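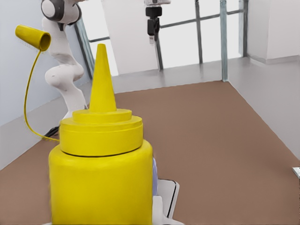

Wunent Opens Maternity and Newborn Portrait Studio in Endham

April
By Morenike Sani

Print this article | E-mail this article

Wunent, the portrait company, has opened a studio in Endham for maternity and newborn sessions. It occupies the ground floor of the former Hughes fabric store and replaces the company's rented space above the post office.

The studio has 2 shooting rooms. The front room is set up for maternity portraits, with a paper backdrop on a motorized roller and a low platform for seated poses. The back room is kept warmer and is used for newborns. Both have blackout shades, so sessions can be booked after dark without a change in lighting setup.

Hannelore Fankhauser, who manages the studio, said most maternity clients book for the last third of pregnancy and ask for a session shorter than the standard family booking.

"Standing for a long time is the main complaint," Fankhauser said. "We plan the standing poses first and do the rest on the platform. Clients can stop at any point and pick up again on another day."

The company photographed over 2,000 families at its old address. Those files are being moved to a new archive run on Devex software, and past clients will be able to order reprints through the same account they used before. Orders placed during the move may take longer to fill.

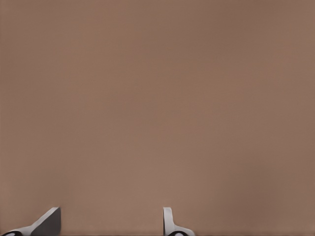
Sessions and Wardrobe

A maternity session includes 2 outfit changes and 10 edited files. Additional files are sold singly. Partners and older children may take part at no extra charge, but pets are limited to the front room.

Gowns and wraps can be borrowed from the studio wardrobe and are laundered between sessions. Clients who bring their own clothing are asked to avoid fine stripes, which can produce moiré patterns in the finished files.

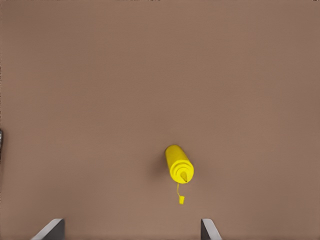
Retouching is limited to color correction and minor skin marks unless the client asks for more in writing. The studio does not alter body shape. Proofs are delivered through a private online gallery — no images are posted publicly without a signed release, and a release can be withdrawn later.

Newborn bookings are held against the due date and moved once the baby arrives. Parking is behind the building, with a step-free entrance on that side.

Contact the newsroom | Copyright, all rights reserved | Back to top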